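From the Back Room: Brushes, Again

Hello from Kanville, where it's Sunday, September 18, 2022, the windows are open and I have paint on my good sweater (my own fault, I never learn).

I promised Amos Fitzsimmons I'd finally write something about brushes, after he brought me one at the Dunmore open house that was basically a stick. A nice stick! But the bristles had set into a hook and the metal part spun like a doorknob. He'd been leaving it in the water jar overnight, bristles down, same as I did for years, and I didn't have the heart to lecture him on the spot, so I'm doing it now in front of all of you.

Please take your brushes out of the water. That's my whole sermon. Water creeps up under the metal band, the handle swells, the paint on it cracks, and then one day the head comes off in the middle of a sky. Swish it, wipe it on a rag, swish it again, then a bit of plain bar soap in your palm and go around and around until the foam stays white. Black and the dark blues take forever. I usually give up on blue after the third round and just call that one my blue brush.

Then shape the tip with your fingers and lay it flat on a towel until morning. Once it's dry you can stand it in a cup, handle down, and it'll be happy there for ages. I like a small heavy cup for this, nothing tall, because I want to see the tips without digging. My mother-in-law, Safta Ilie, keeps hers rolled up in a dish towel in the drawer with the potato peeler, and hers are older than mine and in better shape, so what do I know.

A few of you wrote in about what to paint on top of, too. I put down a plain white board at my table and I wouldn't go back to newspaper. You can see your colors properly against it, you can test a stroke right at the edge, and it wipes down with a damp cloth if you catch it the same day. Mine lived behind the fridge for a while before it found its calling. If yours slides around, a bit of that rubbery shelf liner underneath does the job.

As for buying new ones, I'm still using the Nunonari rounds I picked up at the Skerport sale, and I only ever reach for 2 of them, a fat one and a skinny one. The rest look lovely in the cup. I have almost 200 brushes if you count the shoebox, and I'm not proud of it (well, a little).

We're doing leaves in November, so bring some pressed ones if you've got a big tree nearby. Maples are best but I'll take anything with good veins! And if you've got a brush that's gone hooky, bring that along as well, it makes wonderful bark.
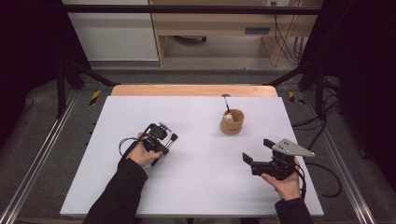
Can I use hair conditioner on stiff brushes?
For natural hair brushes, a tiny dab worked in after washing can soften them up, but rinse it out completely before you paint, or the color will bead up and slide around on the paper.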